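Can a Machine Do the Chores Yet? What We Learned From One Semester With Two Hands

Final project report, Household Tasks group
Submitted 2019-10-28

Why we picked this topic

When our group first sat down to choose a project, most of the ideas on the table were a good deal flashier than this one. There was talk of a line-following race car and a talking mailbox. But every one of us had grown up with a sink full of dishes and a basket of socks waiting to be matched, and the same question kept coming back around: if machines can weld car doors all day long, why is there still no machine that will put the groceries away? We wanted to find out how far off that really is, and we wanted to find out by trying it with our own setup, so that we would have something to report besides what we had read.

We should say at the start that we are students and not experts, and that a good part of what follows is the story of us learning how much goes into picking up a spoon.

The chores we chose

We wrote down every small job we could think of from home and from the hardware store where one of us works on Saturdays, and then we crossed out anything that involved water, heat or glass. Three kinds of job were left. The first was picking up a long, thin object (a rod, a wooden spoon, a paint stirrer) and standing it in a holder. The second was sorting small parts into bins the way a stock clerk does at the end of a shift. The third was folding a dish towel in half and then in half again, which sounded like the easy one when we wrote it down.

Our bins were the stackable kind sold as Plovuvex, and the small parts came from a mixed bag of fittings and pegs. For the planning software we used a student license of Bringate, and we kept our results in a shared log that we named Dogbe, for reasons that were funny in January and have not held up very well.

How the trials worked

Each trial had the same shape. One of us set the object out, another started the run, and a third wrote down whether the job was finished, partly finished or failed. We gave each attempt 30 seconds. That may sound stingy, but a person sorts a peg in about as long as it takes to say the word, and we felt a helper that needs a full minute per peg is no help to a tired parent or a store clerk who wants to go home.

Over the semester we logged 2272 attempts. We threw out 368 of them, mostly because somebody bumped the table or because two of us had written down different answers for the same run and could not agree afterward. We were sorry to lose that many, and we would tell any group that comes after us to settle the meaning of "partly finished" on the first day, in writing, before anyone touches a button. We settled ours in the fourth week, after a fairly long argument over a towel.

Long, thin objects

Of the three jobs, this is the one we came to enjoy the most, and it taught us the most about hands. A person who picks up a rod does a whole string of small things without thinking. The fingers close a little, the thumb slides over, the wrist turns, and by the time the rod is upright the grip is quite different from the one it started with. We spent an entire afternoon passing a paint stirrer back and forth and watching our own thumbs, and we recommend this to anyone, although you do get some looks.
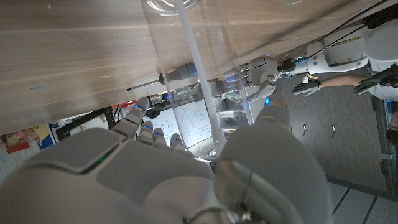
The thumb turned out to matter more than all our talk about the fingers. If it came in too low, the rod tipped and slid away, and if it came in too high, the rod was pinched against one finger and swung around like the needle of a compass. Once we began planning the thumb first and letting the fingers follow, our log started to look a great deal friendlier. Standing the rod in its holder stayed hard all the way to the end, though. The last half inch is where most of our failures live, and we think this is because a person feels the edge of the holder through the rod, while we were relying almost entirely on what could be seen.

Small parts

Sorting went better than we expected with the larger fittings and worse with the pegs. A peg that lies by itself is a fair target. A peg that leans on another peg is a different matter, and a peg that has rolled up against the wall of the bin might as well be glued there. At the hardware store, our group member simply tips the bin and lets the stubborn ones roll out – a trick so ordinary that it took us weeks to think of writing it into the plan.

The towel

We will be brief about the towel. A rod is the same shape every time you meet it, and a towel never is. We did get some halfway folds that we were proud of, and one of them is still pinned up over the desk. A second fold on top of the first was beyond us within the time limit.

What we would tell a family or a store owner

Of all the attempts in our log, 1546 were spent on rods and small parts, so we feel surest of our footing there. For a job that repeats all day with the same few objects, we believe a patient shop could get real use out of a machine now, as long as a person stays nearby to set things straight. For a kitchen, where every drawer is a surprise, we would not hold our breath. The Clekomberg reading packet from our course makes a similar point about warehouses and homes, and after this semester we understand it in our bones – or at least in our thumbs.

Next steps

If we had another semester, we would add some way of sensing touch at the fingertips and run the holder job again from the beginning. We would also like to try tipping the bin on purpose, with a proper plan for it, and to compare that with picking pegs one at a time. The towel can wait for a braver group. Our log and our trial sheets are in the course folder, along with the written rules for what counts as partly finished.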